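Two fingers or three?

A small workshop spends a winter finding out which gripper it can live with

By Bethel Ambaye

The first thing Arnout Verstraete does when he comes in is wipe down the table. It is a white one, and he likes it white, as dust shows up on it and so do scratches. Then he switches on the arm, lets it run through its start-up moves and goes to make tea.

Verstraete runs the testing side of Taltilwood, a firm that packs small orders for other firms. Soap, cable ties, door hinges, bags of screws. For years all of it was picked by hand. Last spring the owners bought an arm, and since then most of the arguments in the building have been about what to put on the end of it.

There were three candidates. The Caltari is a plain parallel gripper with two narrow fingers that slide towards each other. The Womeo has three fingers that curl, and it looks far more clever. The third came from Sârbu and uses a suction cup, with a pump that sits under the table and makes a noise like a fridge.

"We all wanted the Womeo to win," says Thenmozhi Kurian, who wrote the test plan. "It was the one visitors asked to see."

Her plan was simple. Each gripper would pick the same 400 items from a tray and put them down in a marked square. A drop counted as a failure, and so did a crushed box. If the item landed outside the square, that was written in a separate column, and the team fell out over what the column meant until Kurian drew a thicker line round the square.

Suction went first and was very good with boxes. It was poor with anything in a net or a loose bag, and it would not lift a hinge at all, because of the holes. The team had expected that. They had not expected the cup to pick up lint from cardboard and lose its seal by the afternoon. Peter Vondráček, who looks after the machines, took to cleaning it with a damp cloth at lunch.

The Womeo did well with round things. It could take a bottle from the side or from above, and it held on when the arm moved fast. Its trouble was size. With the fingers open it needed a lot of space around the item, and in a full tray there is no space. It kept pushing the next thing along while reaching for the one it wanted. It was also slow to set up. Swapping the fingertips took 30 minutes, and Vondráček had to hold a torch in his teeth to do it.

That left the Caltari. Its fingers fit into gaps the others could not reach, and it closed on hinges without fuss. It was bad with soft bags, which slid out sideways if they were held too near the top. Kurian's answer was to change where it gripped, a little lower and more slowly. The drops went down after that, though she would not call the problem solved.

The camera gave them as much work as the fingers did. The first one was fixed over the table on a pole. It saw the whole tray, but whenever the arm reached in, the arm was in the way. So they moved to a small camera at the wrist, looking out past the fingers. It sees less of the table and it moves with everything else, which means the software has to keep working out where it is. On the other hand it has a clear view of the last few centimetres, where most picks go wrong.

Nomvula Ngcobo wrote that part of the software. She says the fingers themselves turned out to be useful to her. They are always in the same part of the view, so if they seem to have shifted, a screw has come loose on the mount. That happened 2 days running in the first week, and it would have spoiled the results if she had missed it.

The cables are still a nuisance. A wire that hangs well with the arm up can pull tight with the wrist turned, and Vondráček now checks each pose by hand before a long run.

The results were shown to the owners on Friday, January 17, 2020. They chose the two-fingered gripper for mixed trays and kept the suction cup for boxes. The Womeo is going back, apart from one fingertip that has been mislaid. Verstraete has asked for a second arm so he does not have to keep changing tools, and he is waiting to hear. In the meantime the Caltari is on the wrist and the soft bags are next.

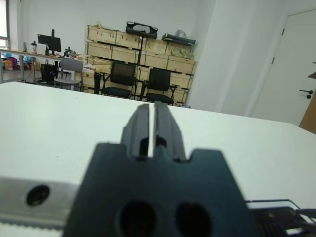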